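Let the Kids Do the Boring Part

12/11/20 | Opinion | 220 shares | 4 comments

I have been helping out with a high school robotics club for long enough now that I can tell you, within a minute or so of a parent walking in, what that parent is hoping to see.

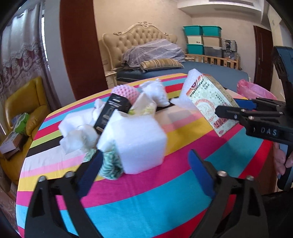 They are hoping to see a robot, of course. They want wheels and a bit of noise, and if possible they would like their own child to be standing next to it looking pleased. I felt the same way when my daughter joined, and I don't blame anybody for it. But this year our club chose the sorting project for its main entry, and the sorting project involves a great deal of picking things up and putting them down again, and I have spent a fair part of the fall explaining to very nice people why I think that is a wonderful use of a teenager's time.

So let me make the case properly, with a cup of coffee beside me and nobody waiting to use the gym.

The task is easy to describe. The students have to teach a machine to clear a messy table. They do it by clearing messy tables themselves, a gripper in the hand, over and over, while a camera on the tool records what the gripper sees. Afterward they look through the recordings, throw out the bad ones, label the good ones, and train a small program on what is left. Then they find out how little it learned, and they go back and do more. The regional contest at Tierney in April will score them on how well the thing copes with a table it has never met. Our entry is called Werau, a name the students settled on after an argument I was wise enough to stay out of.

As of last week they had kept 930 recordings and thrown away 161. I know those numbers because they are written on the whiteboard in very large figures, and the second one is underlined twice. The older students are prouder of the second number than of the first, and it took me a while to see why. Every one of those 161 is a time when somebody sat down, watched their own work, and decided it wasn't good enough to teach from. I have known grown people, myself included, who could go a whole year without doing that once.

Now, the complaint I hear most often goes something like this. "My kid signed up to build robots, and you have her tidying up." It's a fair complaint and it deserves a fair answer. She is tidying up, yes. She is also finding out that she has no idea how she tidies up. Ask any person to explain how they lift a soft, floppy thing off a heap without dragging the next thing along with it, and you will get a shrug and a wave of the hand. We all do it before breakfast. Then you put a gripper in that person's fist, with two fingers where they used to have five, and all of a sudden they have to think about it. Which side do I come from? How hard do I squeeze? Do I move the light thing first, or the one that's holding it up?

I tried it myself at the start of the season and was dreadful. I went after a ball of yarn as if it were going to run away from me, and it did! A ninth grader told me, very kindly, to slow down and come in lower. I have been married, employed and a parent for a good many years, and I can't remember the last time I was given such clear instructions by someone so much younger -- or needed them so badly.

That, to me, is the heart of it. The slow part of this work is where the students learn to notice. One of our quieter members worked out that everybody was starting with the same few easy objects, the ones with nice flat sides, and leaving the awkward soft ones for last, when they were tired and careless. So the program was getting beautiful lessons about boxes and terrible lessons about cloth. She fixed it by making up a rule about where to start, and she taped the rule to the wall, and people grumbled and followed it. No adult suggested any of this. I was across the room looking for an extension cord.

I should say something about the other way of doing things, because there is one, and it's tempting. You can buy a kit. The Zokex kit is the one our parents usually bring up, and a family lent us theirs for a few weeks last year so that we could compare. I have nothing bad to say about it. It comes with the lessons already written and the blocks already cut, and when you press the button, the arm picks up the block. The students were delighted for an afternoon. By the following session they had finished with it, in the way you finish with a jigsaw puzzle, and one of them asked me what would happen if you gave it a sock. We gave it a sock. I will draw a curtain over the rest of that session, except to say that the sock project began then and there, and that it grew into what we are doing now.

A kit shows a child that a machine can work. I would like our students to know something about why it so often doesn't, and how much patient human handling sits behind the times it does. They are going to spend their whole lives around machines that learned from people. They will be told that these machines are clever, or that they are dangerous, or that they are about to take somebody's job, and some of that may well be so. I'd just like them to hear it as people who have spent an evening doing the teaching, and who know in their own wrists what goes into it.

There is a money question too, and I don't want to skate past it. Projects like this one are cheaper than the wheeled kind, and I have heard it suggested that this is why schools like them. I suppose in some places it might be so. In our case the savings went straight back out the door. We bought a second gripper tool and a better computer, secondhand, and we pay for the bus to Tierney so that no family has to decide whether they can afford it. I would gladly spend more. If the people at the Hiterard fund are reading, our application is in the mail, and I was very careful with page two.

What I would ask of parents is a small thing. Come and sit through a whole session, start to finish. Don't come for the last ten minutes, when everyone is packing up and it looks as though nothing happened. Pick up a gripper if somebody offers you one. Be bad at it for a while. Bring us your odd objects, too, especially anything squashy, crinkly or hard to get hold of, for we can always use a new kind of trouble on the table.

And if your child comes home and says they spent the afternoon moving tissues, please ask which ones were hardest, and why. You may be at the dinner table for some time.

The club meets after school in the usual room until winter break, and starts up again the first week back. Snacks are covered through the end of the month, though we are low on cups.

Comments (4)

gluegunmom
My son is one of the kids who does the throwing out. He has started doing it to his own homework, which I did not see coming. Thank you for this, I forwarded it to his grandfather.

rlt_52
I enjoyed this but I think you are a little hard on the kits. Ours got a very shy kid through the door in the first place, and he would never have stood at a table with a group on day one. Couldn't a club do both?

Author
That's a good point, rlt_52, and I should have said so. The kit got a couple of ours through the door as well. I'd be happy to have one on the shelf for that reason alone.

plainview_dad
Do you want old shower puffs? We have several.

Contact the editor | Copyright 2020, all rights reserved | Back to top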